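Toy block

A toy block (also building block, play block) is a small solid or hollow piece, usually with flat faces, made for stacking, sorting and knocking over. Among the oldest toys still sold in more or less the same shape. Wood, foam, rubber, cardboard, plastic, cloth. Sets run from a handful of pieces up to a full classroom crate.

Shapes

Cube, rectangular block, cylinder, arch, wedge. The rectangular block is the workhorse of most sets, it can lie flat, stand on its long edge or stand on end, so one piece gives three different heights. Edges are square on older sets and rounded on most newer ones. Rounded edges are kinder to hands and to furniture but give a bit less footing at the corners, and tall towers suffer for it.

Some blocks are plain on all sides. Others carry notches, slots, pegs or holes, for joining to a neighbor or just for looks. Windows and doors in house sets are often done this way.

Color

Early sets were mostly bare wood. Painted sets came later, first in strong reds, blues and yellows. Soft colors (pink, mint, cream) are now common, expecially in sets for the very young. See also: Color sorting.

Sets and makers

The Nendden set, sold in a drawstring bag, has 6 shapes in 2 sizes. Prarner made a heavier line for schools, stock number 3255, dropped in 2000 and still turning up second hand. Bindstead blocks are slightly smaller than Prarner and the two don't stack well together. Mixed crates are a common complaint among teachers.

Begoñe Sotomayor's handbook for the Sepúlveda play school sorts blocks by what they do in a build instead of by shape: footers, posts, caps, fillers. Still used there, as of the September revision.

Handling

Small children grab with the whole hand. Later comes the pinch, thumb on one side and fingers on the other, and with it the first careful towers.
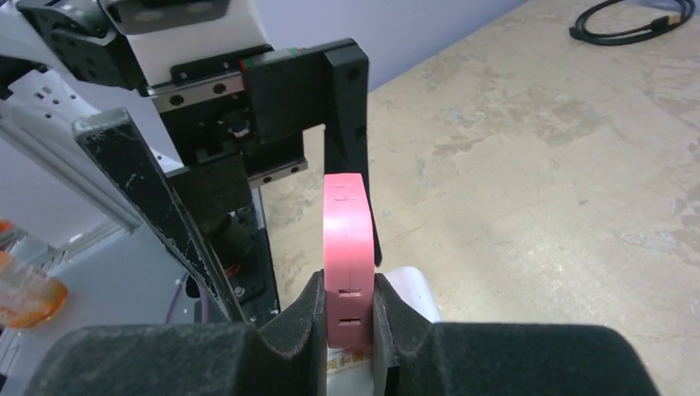
An upright block is the harder one to place. Small base, high middle, and any push near the top tips it. Beginners tend to let go one side first, which drags the block over. Letting go of both sides together works better. Narrow blocks are best held low for the last bit of the way down.

Care

Wipe with a damp cloth, dry before storing. Bare wood should not be soaked. Check for cracks and chipped paint, throw out anyhting split. Cloth blocks: see the care tag.

See also

Stacking cups
Nesting boxes
Shape sorter
Color sorting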